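# Two Grippers, One Kitchen, and a Very Long October

The first thing Leonie Pomare showed me when I got to Flamanbridge was a drawer full of fingertips. Rubber ones, silicone ones, one pair covered in what used to be a bicycle inner tube. She has been building and breaking gripper fingers for years, and she still picks each one up as if it might surprise her.

The job her team had taken on was simple to say out loud. They had one arm, a kitchen to work in, and two grippers that wanted to live on the end of it. The Flestico is a soft-fingered design that bends around whatever it touches. The Beaudoin is a plain parallel jaw – two hard fingers that slide together and apart, with thin pads on the inside. Which one would you want making your lunch?

I had my money on the Flestico before I sat down. It looks like the future! It closes on a ripe tomato with so little fuss that I asked to see it again, and then a third time, and Leonie was kind enough to pretend this was part of the schedule. Soft fingers forgive bad aim, too. If the camera places a mug a little to the left of where it is, the fingers slide over, settle in and carry on.

Then we got to flat things. A cutting board lying on a counter is a mean object for any robot, with no handle and hardly any room underneath. The Flestico pawed at it. The Beaudoin went down at an angle, hooked one finger over the edge and pinched, and up came the corner. It missed plenty of times as well, and the sound of a hard fingertip meeting stone is one I won't forget soon, but when it got a hold, it kept it.

The team ran 452 grasps with each gripper, the same objects in the same order. The Flestico dropped 17. The Beaudoin dropped 70, most of them fruit, eggs and anything with a round shoulder. On paper that's a rout, and for a day or so everyone treated it like one.

Eustaquio Chávez was the one who went back through the logs. A drop only counted if the object had left the counter first, and the soft gripper had quietly given up on a lot of flat and narrow things without ever lifting them. Those attempts had gone down as "no grasp" in a separate column. Put the two columns together and the gap shrinks to something you could argue over, which they did, at length, over noodles.

What I liked most was how much of the difference came from the stuff around the fingers. Swapping the controller's old closing routine for one called Pusa, which slows the jaws just before contact, made the Beaudoin a different animal. It stopped punting lemons. The camera mattered as well. Mounted at the wrist, it gave a lovely close view until the gripper got near the object, and then it mostly saw fingers. Moving it higher up the arm fixed that and brought a new headache, since every cable had to be routed again so it wouldn't snag when the wrist turned.

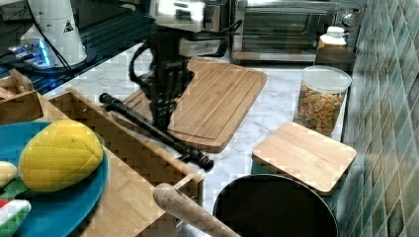
Kiri Prendergast wasn't ready to hand the win to either one. Her complaint was that I kept asking which gripper was better when the answer changed with every object, and she thought the money would be better spent on a quick-change wrist "so we can stop having this fight." She has a point. A swap by hand takes two minutes and a hex key, and the key goes missing.

I asked to try a few grasps myself before I left, steering the arm with a hand controller. With the Flestico I felt like a genius. With the Beaudoin I felt like someone learning to eat with tongs, until the last go, when I lined the jaws up with a wooden spoon, let Pusa do its slow little squeeze, and lifted it dead level. I may have cheered.

The quick-change wrist is on order. Leonie is already cutting new pads for the hard jaws, a touch thicker at the tip, and she wants to start again with the eggs.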